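Open day at the Daststead mill, quick write-up

Typing this on the train so forgive the spelling. Went up to Daststead for the mill open day, the one they do every December before the stones get lifted and dressed. Friday, cold, bright. Doors at 10, I was in the queue by quarter to and glad of it, the tower tour fills up fast.

Getting there

Train to Cletuvberg, then the 109 bus from outside the station. Runs every half hour, or says it does. Mine came late and then sat at the crossroads with the engine off while the driver had a chat. Get off at the church, not at the stop called Mill Lane, which leaves you at the wrong end of a very muddy track. Wish I'd known. If you drive, the field is open for parking, five pounds, cash. Wellies if it has rained.

The mill itself

Water mill, three floors, still grinding. Two pairs of stones, only one in use. You go in at the bottom where the pit wheel is and the noise hits you first, a sort of wet thumping that you feel in your shins. They let the water on twice, once at half ten and again after lunch. Go to the first. The afternoon one is packed with pushchairs and you end up looking at the back of someone's coat.

Stone floor next. Grain comes down from the bins, through the shoe, into the eye of the stone. The miller put a handful of fresh meal into everyone's palm. Warm! Smells like a digestive biscuit. He rubs it between finger and thumb to tell if the gap is right, and he let us try two lots, one too coarse and one as it should be. I couldn't tell them apart but the woman next to me got it straight off -- a baker, turned out.

Top floor is the bins and the sack hoist. Steep ladder, more than a stair. No bags allowed, you leave them on the pegs. Good view over the pond from the little window, and a beam with old tallies scratched in it, one of which reads 1,205. Sacks in a season, they think. Or a debt. Guide didn't know and said so, which I liked.

Grain

Most of what they grind now is a wheat they call Karnis. Old tall variety, long straw, falls over in a wet summer. Low yeild, but it tastes of something. There were two sheaves by the door so you could see the difference against a modern one, the modern one came up to my knee and the Karnis nearly to my chest. The farmer who grows it is two fields over and was meant to give a talk but had a cow calving, so we got his slides read out by someone else. Bit flat. The part on drying was good though, he does it slowly on the floor of a barn with the doors open and turns it by shovel.

Also rye, a small amount, and spelt when they can get it. No oats, they gum things up.

Kandpal's stall and the bread

Kandpal had the big stall in the yard, the bakery from Cletuvberg that takes most of the flour. Flatbreads off a hot plate, queue right back to the gate. I had one with onion and one plain and would go plain again. They sell a seeded loaf that weighs as much as a small dog. Bought one, carried it all day, regretted it by the ladder, ate half on the bus.

Their advice for wholemeal, scribbled on my programme: more water than you think, leave it ten minutes before kneading, don't slice it hot. And second day bread is for toast. They were quite firm on this. A stoneground loaf wants cutting thick and toasting long and low, as the bran catches before the middle is done. If it won't fit the slots use a toaster oven, middle shelf, turn it once.

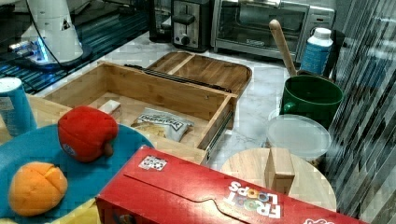 What I bought

Three bags of the Karnis wholemeal, one of white (sifted, so it's really cream coloured), a bag of bran I have no plan for. Prices fair, cheaper than the farm shop in Cletuvberg for the same bag. They put the milling date on by hand. Use within three months or put it in the freezer, the germ is left in and it goes off.

They had tea towels as well. I did not need a tea towel. I have a tea towel.

Food and loos

Tea in the cart shed, from urns, in proper mugs. Soup ran out before one so go early. Scones made with the mill's own white, a bit dense, good jam. Two loos behind the granary, long wait, take tissues.

Grumbles

Signs. There was one arrow in the yard and it pointed at a wall. The programme had the tower tour at two and the board had it at half past, so a few people missed it altogether and were cross, fair enough. And the sound in the talk room is hopeless, if you're hard of hearing sit right at the front on the left, away from the heater.

Ground floor is fine for wheelchairs, upper floors no chance. They have a screen downstairs showing the stones running but it was off when I passed in the morning and somebody was poking at the lead after lunch.

Would I go again

Yes. Half a day is plenty, longer if you do the walk round the pond, which I didn't as the path was under water at the far end. Next one is in spring when the stones are back down, and the miller said he'll have the second pair going by then if the new wooden teeth come in time. Apple wood, cut by hand, and there's a wait for them. Last 109 back is ten past four and it does not hang about, I had to run for it with the loaf.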